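Database Administrator (permanent, full time) – Wumholm

Miah is looking for a friendly and patient database administrator to join our small team in Wumholm, and we would dearly like to hear from you if you enjoy keeping things running as much as you enjoy building them. 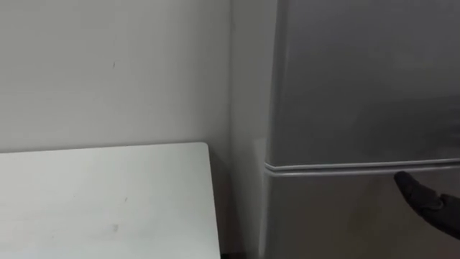

A corner of our Wumholm site

You would be looking after 77 databases between our main site and the standby site at Drumow, most of them old friends by now and a few of them rather less so. The biggest holds the bookings records, with 1,913 tables (yes, we know, and we are working on it!). Day to day you will be checking backups, tuning slow queries, applying patches and helping our developers when a release doesn't go to plan.

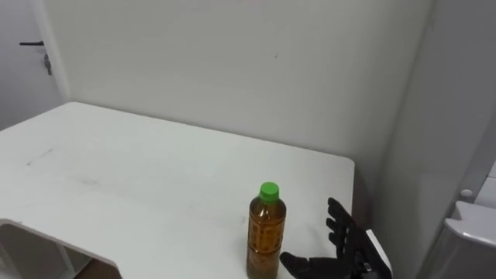 You will also take your turn on the on-call rota, one week in 6, which is paid on top of your salary and is usually quiet apart from the month-end runs. In January we begin moving everything to Tornex, our new storage platform, and we'd love you to be settled in before then.

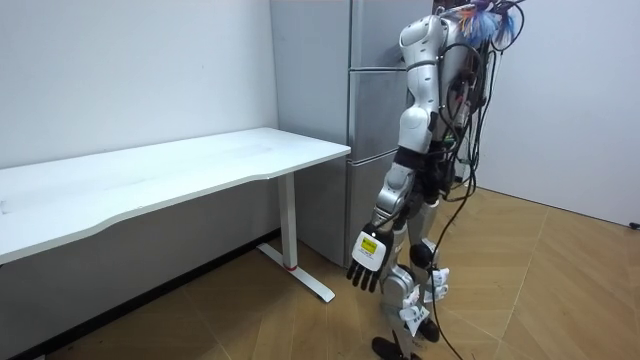 Page last changed: 21 August 2018

We ask for 5 years of working with relational databases, good SQL, and some shell scripting. Experience of restoring a live system under pressure would be very welcome, and so would a liking for writing things down clearly. Certificates are nice to have, but please don't be put off if you haven't any.
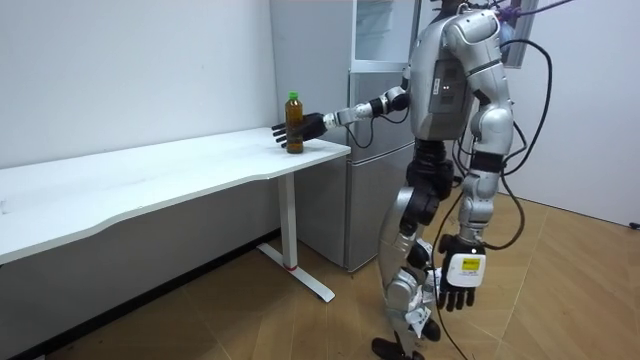

Is the Drumow site part of the job in person, or can the failover tests be done remotely? I don't drive, so it would make a difference to whether I apply. – Posted by Pagefault

Remotely is fine for nearly all of them, and we pay the train fare for the rest. To apply, send us your CV and a short letter using the form on our jobs page.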